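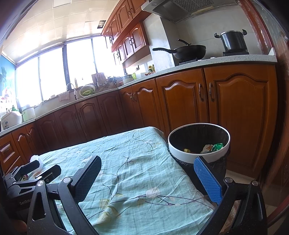
7ページ目

学校・教育の相談 > 学区・転校・教育委員会

通学区域の変更案、意見書ってどう書けばいいんでしょう?

投稿:もちこ二児の母

はじめまして。夫の仕事の都合でベケヴァム(Bekevham)に引っ越してきて二年目になります。子どもは小学三年生と年長です。こちらの学区の仕組みがまだよく分かっていないので、詳しい方がいたら助けてください!

先日、上の子が学校から手紙を持って帰ってきまして、来年度から通学区域の線を引き直す案が出ているとのこと。うちは今アキノラ小(Akinola)に通っているんですが、案どおりだとダークブリッジ小(Dirkbridge)に移ることになるみたいなんです。手紙には「対象となる児童は225人」と書いてあって、えっ、そんなにいるの? とびっくりしました。

意見書は8月いっぱい受け付けているそうで、様式は自由、長さも自由。自由って言われるのがいちばん困るんですよね……。夫に相談したら「思ったことを書けばいいんじゃない」で終わりました(はい、そういう人です)。

気になっているのは、まず通学のこと。アキノラ小なら歩いて行けるのに、ダークブリッジ小だとスクールバスになりそうで、手紙に載っていた停留所は大きな交差点の向こう側なんです。横断歩道はあるんですけど、朝はトラックがかなり通ります。それから上の子が放課後の日本語補習のクラスに入っていて、これはアキノラ小の教室を借りてやっているもの。転校しても続けられるのかどうか、手紙には一言も書いてありませんでした。下の子は入学がちょうど来年度なので、きょうだいで別々の学校になる可能性もあるのかな、とそこもモヤモヤしています。

知りたいのは、意見書を個人で出しても読んでもらえるものなのか、それとも何人かで連名にしたほうがいいのか。あと、英語が得意ではないので日本語で出しても受け取ってもらえるのか。説明会もあるらしいのですが、夜の開催で、下の子を連れて行っていいものかどうかも迷っています。

長くなってすみません。経験のある方、よろしくお願いします。

投稿:Halima Isah

こんにちは! 日本の大学に四年いたので日本語で書きますね。変なところがあったらごめんなさい。

私の家は前回の線引きのときに対象になって、意見書も出したし説明会も行きました。結論からいうと、個人で出して大丈夫です。全部読まれます。うちのときは集まった意見が一冊に綴じられて、会議の資料として教育委員全員に配られました。あとで図書館でも見られるようになっていて、自分の文章が載っているのはちょっと恥ずかしかったです(笑)。

連名については、私は両方見ました。近所の人たちが同じ文面に名前だけ変えて出したものは、資料の中で「同じ内容の意見が18通」とまとめて一行になっていました。別々に書かれたものはそれぞれ本文が載っていたので、短くても自分の言葉で書くほうをおすすめします。もちろん連名にも、関心が高いことを見せる意味はあると思うので、余裕があれば両方でもいいです。

中身ですが、もちこさんが上に書いたこと、ほとんどそのまま意見書になりますよ。とくに停留所の話。交差点の名前と、何時ごろどちら側から渡るのかを入れてください。私は朝7時台に交差点に立って、見たことをメモして書きました。「危ないと思います」だけの意見はたくさん来るので、場所と時間が入っているとバスの担当の人も調べに行きやすいみたいです。私の書いた停留所は、最終案で通りの反対側に移っていました。意見書のおかげかどうかは分かりませんが、うれしかった!

補習クラスのことは、意見書とは別に学校の事務室に聞いたほうが早いかもしれません。教室を借りているだけの団体なら、通っている学校が変わっても関係ないことが多いです。うちの娘のダンスもそうでした。ただ、放課後に別の学校まで移動するバスは出ないので、迎えに行く人が必要になります。

言葉は、日本語で出しても受け取ってはくれると思いますが、翻訳に時間がかかって会議の資料に間に合わないことがあるかもしれません。できれば簡単な英語をつけて、日本語も下につけるのがいいと思います。私の隣の人は、英語は五行だけ、あとは自分の国の言葉で出していました。

説明会は子連れの人、たくさんいましたよ。うちも当時四歳の息子を連れて行って、後ろのほうでずっとシールを貼っていました。発言したい人は入口で名前を書く紙があって、一人の時間は短いです。聞くだけなら何も書かなくて大丈夫。あ、体育館なので夜は冷えます。上着があったほうがいいです。

投稿:通りすがりの父

どうせもう決まってるんだから出しても無駄。うちはフリルタンデール(Fliltundale)だけど、説明会も形だけだった。バスは慣れる。

投稿:Omolara Aliyu

上の方、それはちょっと言いすぎかも(笑)。でもそう感じる気持ちも分かります。

私は今アキノラ小に子どもが通っていて、たぶんもちこさんと同じ手紙をもらいました。きょうだいの件だけ補足させてください。手紙の裏面、見ましたか? 小さい字で「現在在籍している児童は、保護者の申請により卒業まで在籍を続けることができる」とあります。私も最初は気づかなくて、冷蔵庫に貼ってから裏があることを知りました……。

ただ、これは今通っている子の話で、来年入学する下のお子さんのことは何も書いていないんです。事務室に電話したら「きょうだいの扱いはまだ決まっていない」と言われました。つまり意見を出すなら今がいちばんいいところだと思います。私も「下の子も同じ学校に入れるようにしてほしい」と書いて出しました。同じことを書く家庭が多ければ、委員の人たちも話題にせざるを得ないはず。

それと、在籍を続ける申請をした場合、スクールバスは使えないそうです。うちは歩けるので問題ないですが、距離のあるおうちは注意してくださいね。

意見書の提出は、学校の事務室に紙で持っていくのが確実です。私はメールで送ったら返事がなくて不安になって、結局プリントして持っていきました。受付の日付のはんこを押してもらえるので、控えも一枚あると安心です。

投稿:もちこ二児の母

みなさんありがとうございます! 裏面、見ていませんでした……。今ゴミ箱じゃなくてちゃんと引き出しにあるのを確認して、ほっとしています。

卒業まで残れるかもしれないと分かっただけでだいぶ気が楽になりました。でも下の子のことがあるので、やっぱり書きます。Halimaさんのまねをして、明日の朝、交差点に立ってみるつもりです。夫にも来てもらいます。

英語は短くして、下に日本語をつける形にしますね。説明会は下の子と一緒に、上着を持って行ってきます。補習クラスのことは先生に直接聞けたので、また分かったら書き込みます。とりあえず「教室を借りているだけなので学校は関係ないはず」とのことでした。

この相談への書き込みは現在も受け付けています。
前のページへ | 次のページへ | 学区・転校の相談一覧に戻る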